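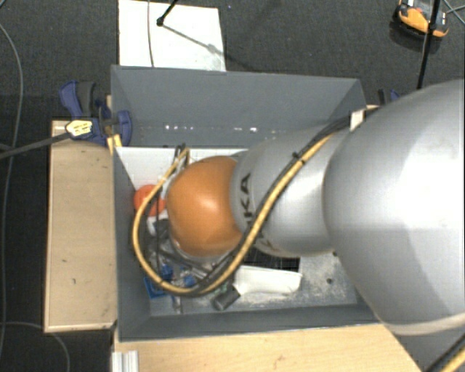
*The odds and ends bin, mid-jumble.*

I've been meaning to write about bins for weeks, which tells you what sort of November I'm having. It started with the hall cupboard. I pulled out 19 carrier bags (why do I keep them??) and under those was a deep box of bits that I'd been calling "sorted" since we moved to Musness.

The trouble with a deep bin is that everything small goes straight to the bottom and stays there. Look at the grey one up top – a little round orange thing, something blue, something green, a short black cylinder and a flat white bit that might be a folded card, all in together. My box was just like that, only with more dead batteries and a tape measure I'd already replaced. Twice!

So I tipped the whole lot onto a towel and had a proper go at it. Small stuff went into two shallow trays from Avell, the shop by the station, and flat things like cards and instruction leaflets now stand upright in an old letter rack. I do like sloping sides on a box, mind you, as you can sweep your hand down them and get the last few bits out.

It took me until teatime and I found 18 loose keys. I've tried them all on the shed and none of them fit. The kitchen drawer is next, once I've bought more trays.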